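New thread on the wrist camera work we've been doing on Laltar, our two-finger arm setup. Short version: the grasp policy was reading glare as objects, and a cheap training change fixed most of it.

We logged 2534 grasp attempts on pale, flat surfaces. In 735 of them the wrist view had a bright reflection in it somewhere. Those attempts failed far more often than the rest.

The failures looked alike. The arm slowed down, drifted toward the bright patch, and closed on nothing. Plain shadows didn't cause it. Broken, high-contrast light did.

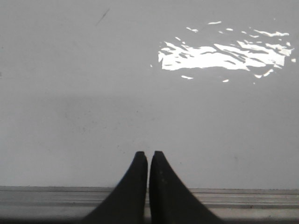
Our first try was masking anything near saturation. It helped with glare and hurt on shiny parts, so we dropped it.

What worked was pasting recorded reflections into clean training clips and letting them move separately from the surface. A real object stays put when the arm moves. A reflection often doesn't. We call the method Prendine.

It took 100 recorded reflections. We tried adding more and saw no gain.

On the glare test set, empty closes went from 34 percent to 9 percent. Clean-surface results didn't change.

One open problem — if the arm is nearly still, the policy has no motion to go on and still gets fooled. We're testing a small sideways move before the approach.

Write-up and clips go on the Huaranga project page in September.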